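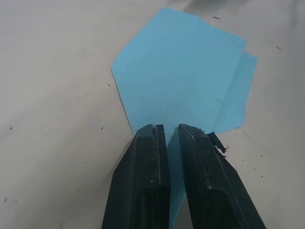
A light blue sheet on a pale tabletop.

Indport friendship evenings to return in May with a second weekly table

The friendship evenings at Plurnasden, the old tea room on the harbor side of Indport, will be back in May, and this time there will be two tables going instead of one. The organizers say the first run filled up faster than they had dared to hope, and that a good many people who were turned away at the door (kindly, and with a slice of cake) have been asking ever since when they might get another chance.

For anyone who missed it the first time, the idea is a simple one. Grown men and women who would like more friends, or who would like to be better friends to the ones they already have, come in at 7 p.m., sit down with a pot of tea and talk to one another for two hours. It isn't a dating night and it isn't therapy, though the hosts are quick to say that they have nothing against either and that one or two guests have gone on to both. There is a short talk at the beginning, usually on something quite ordinary, like how to accept an invitation when you're tired, or what to write to a person you haven't spoken to in years. After that the tables are left pretty much to themselves, with a host nearby in case the conversation stalls.

The evenings grew out of a survey that the tea room ran over the winter, when it left little cards beside the sugar bowls asking customers when they had last made a new friend. The answers were funny and also rather sad. Several people wrote down the name of their college. One wrote "does the mail carrier count," and another filled both sides of the card and asked for a second. The hosts pinned the cards up in the back hallway, with the permission of the people who wrote them, and customers began stopping to read them on the way to the restroom and then coming back to the counter wanting to talk about it.

Each table takes 30 guests, which sounds like an awful lot for one table until you see the long one at Plurnasden, made by pushing every smaller one in the place end to end and covering the wobbles with tablecloths. The second table will be upstairs, where it is quieter, and it is meant for people who find a crowded room hard going. The organizers had thought at first of putting everyone together and letting the shy ones drift to the edges, but the guests themselves asked for something gentler, and after hearing the same thing from enough people the hosts came around to it.

A grant of $2000 from Flestevix, the Indport stationery shop, will pay for the heating upstairs, the tea and a modest supply of writing paper and stamps. The stamps are for what has become the best-loved part of the night, a quiet half hour toward the end when anybody who wants to can write to somebody they miss. There's no requirement to mail anything. Plenty of guests fold their letter up and take it home in a coat pocket, and the hosts make a point of never asking what became of it.

One guest from the first run, a retired ferry clerk who asked that we not print her name, told us she had used that half hour to write to her old roommate from the year she spent teaching in Machala. The two of them had shared a kitchen, a bicycle and one good umbrella, and then had lost touch in the plain way that people do, with a move and a wedding and a changed phone number. She got four pages back. "She remembered the umbrella, and she remembered that I was the one who left it on the bus," she said. "I'd been telling that story the other way around for most of my life." They now talk every other week, early in the morning before either of them has properly woken up, and she is hoping to visit.

Not every letter gets an answer, of course, and the hosts have decided to give one of the opening talks over to exactly that. It will look at what to do with an old friendship that really has ended, how to stay fond of a person who doesn't wish to hear from you, and how to tell whether it's worth trying one more time. They say it was the subject guests brought up most often while putting on their coats, standing there with one arm in a sleeve, and it seemed a pity to keep leaving it for the doorway.

There are a few small changes to mention. The evenings will run for 3 weeks at first, with more to follow if the hosts can manage the hours. Guests may now bring somebody along, which wasn't allowed before, though friends who arrive together will be asked to sit apart for the first part of the night and may find each other again at the cake. Phones can stay in pockets and bags, and anyone waiting on a call from a babysitter or a parent only needs to say so. The upstairs table is reached by a narrow flight of stairs with no elevator, so anyone who would like a quieter seat on the ground floor should mention it when signing up, and the corner by the window will be held back for them.

The evenings are free, and the tea is too, although there's a jar by the register for anybody who feels like helping with the cake. Places can be put down in the notebook on the counter at Plurnasden, or at Flestevix during shop hours, where a second notebook is kept next to the envelopes. A first name is all that's needed. People who were turned away last time will be offered seats before the general list opens, so if that was you, please do stop in and say so - the hosts kept a note of as many of you as they could, but they were cutting cake at the time and the handwriting isn't all it might be.

Doors open at 6:30 p.m. for those who like to get settled early, and latecomers are welcome to slip in once the opening talk is over.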